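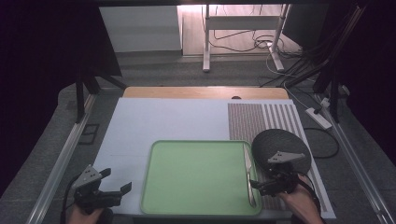

Table setting and kitchen prep assistants, part time

Ellery is taking on assistants for its prep room in Wallham. The work is done at a table: laying out trays, mats and knives, clearing them again, and wiping down between rounds. Shifts are four hours, mornings or afternoons, starting in May.

You should be comfortable handling kitchen knives and standing for most of a shift. Experience in catering or housekeeping is useful but not required - training is paid. 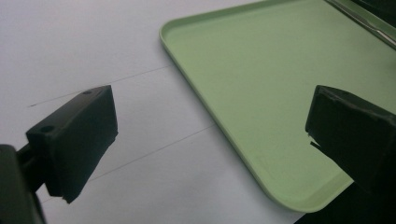 Trays go back clean and empty at the end of each round, and the table is left clear for the next person. We have 8 places. Pay is $80 per shift, with free parking behind the building.

Apply in person at 203 Tultley Road, between 9 a.m. and noon. Bring photo ID and the names of two references.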